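I've been meaning to redo the page for our produce baskets for ages, so here goes. The old one was three lines and a price, and most of the emails I get are from people asking things that ought to have been on it in the first place.

## Palma wire basket and Trutix tubs

These are the two things we sell most of for fruit and veg. The Palma is the dark wire one with the grid sides, and the Trutix tubs come in small orange plastic or in the bigger clear version. You can buy them separately, but I'd say most people end up with one of each sort because they do quite different jobs.

I use both at home. The Palma has lived on my worktop since we first had samples in, and it's full of whatever fruit is going. Citrus does really well in it – the air gets right round, so you don't get that sad soft patch underneath that you find in a bowl. Apples are happy too, though I try to use them up a bit quicker if they're sharing with bananas.

The clear tub is for veg. I like being able to look through the side and know there's a carrot left before I go and buy another bag (I have bought a lot of carrots I didn't need). It lifts out of the fridge in one go, you take what you want for supper and slide it back in. The little orange one I use for odds and ends: garlic, a knob of ginger, the last two shallots.

### The Palma, in a bit more detail

- Metal wire in a square-cornered grid, dark finish
- Open top, no lid and no liner
- Holds its shape when you pick it up full
- Wipe with a damp cloth and dry it straight away

Please don't put it in the dishwasher. I did it with one of the first samples and the finish went dull along the rim within a few washes. A soft brush gets into the corners if something has gone over and leaked.

Small things will find the gaps. Grapes on the stalk are fine, loose cherries aren't, and cherry tomatoes depend on how small they are. If you want it for nuts or new potatoes, put a cloth in the bottom.

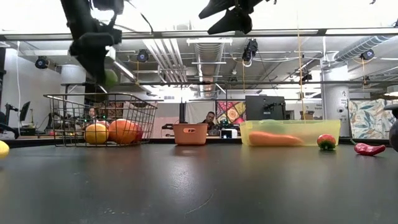
Page 14

The Palma's on the left with the citrus and a red apple in it, and the small orange tub is next along, the one with the cutout slot in the front for your fingers. The wide clear tub has a carrot lying in the bottom and something leafy towards the back. The clear ones do have a very slight yellow tint, and I mention it because one customer wrote in thinking hers had aged in the warehouse. They come like that from new.

### The Trutix tubs

The orange tub is the smallest we do. The handle slot is cut straight into the front face, so there's nothing to clip on and nothing to snap off, and you can hook it down from a high shelf with two fingers. I keep mine above the kettle and I'm not tall, so that matters to me!

The clear tub is wide and fairly roomy. A whole cucumber goes in mine, and a bunch of spring onions if I trim the tops. Leafy things want a sheet of kitchen paper under them to take up the damp – change it when it feels wet and your lettuce will last noticeably longer. I wouldn't pile tomatoes in there under anything heavy. Mine stay out on the side anyway, with the chillies, as I think they taste of more when they haven't been chilled.

Both tubs wash up in warm soapy water. The top rack of the dishwasher is all right on a cool programme, but hot cycles can cloud the clear one and there's no getting it back afterwards. Turmeric will stain it as well. Paweena Thaweesak, who packs our orders, swears by leaving a stained tub on a sunny windowsill for a day or two, and I've tried that and it does fade.

### What people ask me

**Do the tubs fit inside the Palma?** The orange one does, with room left beside it for a few lemons. The clear one doesn't, it's too wide.

**Can I get the clear tub with a lid?** Not at the moment. We had lids from Prarix for a while and they were fiddly, so I stopped ordering them. I'm looking at another sort for October but I won't list them until I've lived with one.

**Will the wire mark my worktop?** It hasn't marked mine, and I drag it about more than I should. If you've got oiled wood or anything soft, stick a felt pad under each corner. We put a set in the box, in a small paper envelope that is easy to throw out with the packing, so have a look before you do.

**Is it strong enough for squash?** One medium squash, yes. Wanpen Ongart had two big ones in hers all last winter and says it's fine, but I'd be happier if you kept to one.

**Do you do other colours?** Only orange and clear in the tubs. The Palma used to come in white and I've stopped doing it, because the white chipped.

**What about aubergines?** I get asked this more than you'd think. Keep them out of the fridge if you're eating them in the next couple of days, and put them in the Palma on top of everything else so they don't bruise.

### Ordering

We had 200 Palmas in the last delivery and there are 140 left, so there's no rush, but the orange tubs do tend to go in batches when a cookery school or a nursery buys a stack of them. If the page says out of stock, send me a message and I'll put one by for you from the next lot.

Everything goes out from the Trirville shop. The Palma travels in its own box with card round the rim, and the tubs are nested together with paper in between, so if you order several they'll turn up in one parcel. Do check the clear ones when they arrive. A crack usually starts at a corner and it's easy to miss until you fill it – send me a photo if you find one and I'll post another, you don't need to return the first.

If you're nearby you can come in and handle them before you buy. There's a Palma on the counter with our own lunch fruit in it, and you're welcome to pick it up and see what it weighs full. The tubs are on the low shelf by the door, under the tea towels.

Page last changed 9 May 2023. The felt pads are now included with every Palma, and I've taken the white one off the list.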